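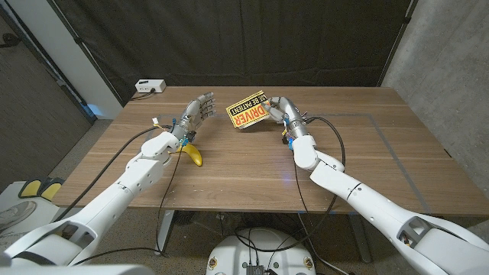 Zolach Two-Hand Bench Kit

I put this page together so people would stop having to dig through my old build posts to find out what's in the kit and what it takes to get it running. I built the first one in a shared workshop, mostly in the evenings, and I've been selling small batches since May. Iveta Sokol does the wiring and answers the hard emails. I do everything else, including the packing, so please be patient with me too!

What you get

Two white arms, left and right, already assembled up to the wrist
Two metal hands with separate fingers, silver finish
The base that both arms bolt to
Cable set, black, with spare connectors for the wrists
Plukix control board, flashed and tested with your arms
Printed build guide, 64 pages, plus the same thing as a file

The table is not included. Mine is a wood-topped one on a metal frame and I like it a lot, but any solid table will do as long as it doesn't wobble when you lean on it. I had a folding one for a while and gave up, because every time an arm stopped quickly the whole top kept going.

Mark out your work area

I run thin tape around the part of the table I want the hands to stay in. You set the same rectangle in the Plukix software, and then at least you and the machine agree on where the edges are. Put the tape down before you do the arm setup – I did it the other way around on my first build and had to redo all of it.

What to practice with

People ask me this more than anything. Don't buy special blocks! Use whatever is lying around the house, as long as the shapes are different from each other. I keep going back to a banana and a bright yellow card sign with DRIVER printed across it in big black letters. The sign is flat and thin, so you have to pinch it by the edge, and the banana is fat and curved and wants the whole hand. If you can get both of those going you can do most of the small stuff on a kitchen counter.

Start with one hand and leave the other one parked open. Two at once is a lot of fun but you'll be chasing two sets of problems.

Cables

Leave slack at the wrists. More than you think. I let the black cable make a big lazy loop back to the arm, and it looks messy, and I've stopped caring. My early ones were tied down neat and tight and I pulled a connector out of the left wrist twice in one evening. The guide has a length chart now (page 3, Iveta's idea).

Power

Any grounded power strip is fine. Keep it in a back corner of the table or off the table completely, somewhere the hands can't reach, and keep the off switch on your side. I mean it about the switch.

Price and options

Full kit: $1,147
Flilley fingertip pads, set for both hands: $200
Mertens wrist connector, the older style: only for people fixing a first-batch kit, write to me first

Shipping is worked out by weight at checkout. The arms go in one box and the base in another, and they don't always show up on the same day, so don't panic if only one lands on your porch.

Questions about an order go through the contact form. Put "Zolach" in the subject line or it ends up in with my workshop mail and I won't see it until the weekend.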